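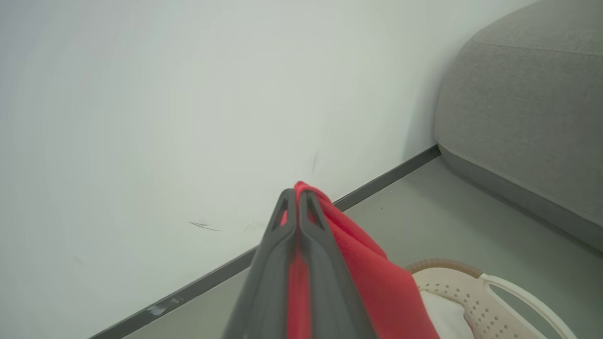 Red cloth in the fingers, laundry basket to the right, sofa minding its own business.

Laundry by Remote: Notes from the Geltgate Room

We spent most of August teaching a robot to deal with laundry, which meant that Eun-ji Sun dealt with laundry, at one remove, while the robot took notes. She holds a pair of hand controls, the arm copies her, and everything it sees and does is saved for later study. The gallery is short. The afternoons were not.

The view comes from the wrist of the arm, so the gripper is always in the foreground, like a relative in holiday snaps. You get used to it. After a week I began to find pictures without fingers in them slightly bare.

The red fleece became everyone's favourite. It is thick enough to grab, bright against a white wall and forgiving of a clumsy pinch. Thin shirts are another matter, and we shall not discuss the pillowcase.

A word on the wall, which has scuffs on it. A model trained only on spotless rooms tends to be baffled by the sort of room people live in, so we have left the paintwork alone. It also saved us buying paint.

How a session goes

Eun-ji starts with the arm parked and the cloth wherever the last person threw it. She moves in slowly, closes the fingers, lifts, and carries on until the job is done or has plainly gone wrong. Both kinds get saved. Each run is labelled by hand afterwards in Clerix, a program that asks if you are sure more often than my mother does.

We do 5 runs, stop for tea, then do 5 more. Anyone who tries for longer starts steering like a learner in a car park, and it shows in the recordings. Our best day came to 89 good ones. It was followed by a very quiet evening.

By the end 6 of us had taken a turn at the controls. Swanepoel was the smoothest, and has mentioned it since.

The next set will be dishes, in the Dondama kitchen. We are told the plates there are plastic.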